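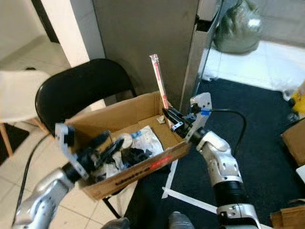 Both grippers at the carton, head view.

Re: [teleop-users] Carton sorting, leader arms or hand guiding?
2023-08-23

> We have 267 episodes of the carton task recorded by hand guiding
> and the policy still stalls at the rim. Is it worth redoing the
> set with the Ocampo leader arms? Also, do you keep the wrist
> streams, or train on the head view alone?

Redo it, but keep the old set for the approach phase. With hand guiding, the operator's forearm ends up in the head view at the rim, which is where your policy stalls. I'd look there before touching the learning rate.

On the streams: keep them all. The wrist view goes soft when the arm moves quickly and it picks up whatever is in the room, people included. We still get fewer missed grasps on crumpled bags with it than without. Drop the worst frames by a sharpness threshold and leave the rest.
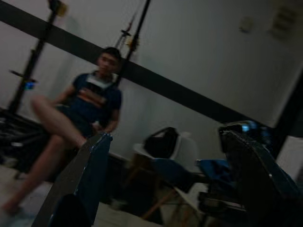 List maintainer, Zovcombe teleoperation group
Etstead

Settings we use for mixed cartons:

Leader-to-follower scaling 1:1, no smoothing on the wrist joints.
Grindent driver with the force limit at 2, default otherwise.
Episode cap 2,000 steps. Discard anything that hits the cap.
Re-zero both leaders after every break.

Vary the container as well. Ours learned one carton height and closed early on anything taller, so we now put cartons and a bucket in the same session and let the operator choose the order. Tangled plastic is slow to demonstrate, and I would not trim the pauses.

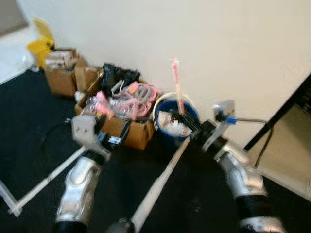

Left arm to the carton, right arm to the bucket.

The converter for old hand-guided logs is still broken for two-arm files. I expect to have a fix in October.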